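Residence Life > Velamano House > House Diary > Entries

Diary Notices Linen Lost Property Contact

September 16, 2020

The inspection of the garment closets on the upper floor was completed this morning, in accordance with the schedule approved in June. Residents had been asked to remove shoes, bags and boxed items beforehand, and most had done so. Two bags were taken down to the office and labelled.

Each closet is now to be used for hanging garments only. Heavier items, such as hooded robes and winter coats, should be placed on a hanger and not hung by the hood or the collar loop. Daiane Siqueira reviewed the hooks and recorded that those in the Queiroz wing are set at a suitable height for long garments. She asked that the remaining closets be brought to the same standard before the cold weather. 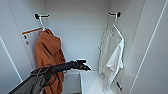 Garment closet, Queiroz wing: rust-orange hooded garment on a white hanger, with printed sheet on the side wall.

The printed sheets were discussed at some length. It was agreed that they will remain on the side wall, although long garments may cover part of the page. A request to move them to the outside of the closets was noted and will be considered when the doors are repainted in the adjoining corridor.

Closet 22 was found to have a loose hook, and a work order (No. 796) was submitted to Jamitz. Until the repair is made, the resident concerned may use the rail beside the linen room. The white interior walls are to be wiped with a damp cloth and mild soap. The Drimness cleaner formerly kept in the linen room should not be used on painted surfaces.

The order for 30 additional hangers was confirmed at a cost of $233, including delivery. Unclaimed garments will be held in the office until the end of term. The linen room was locked at the usual hour and the key returned.

Comments

M.T.: Could the grey robe left on the rail be set aside for me, please? I will collect it after supper.

Upper floor resident: Are we permitted two garments per hook if both are light?

Office: One hanger per hook for the present, please. The grey robe is at the desk.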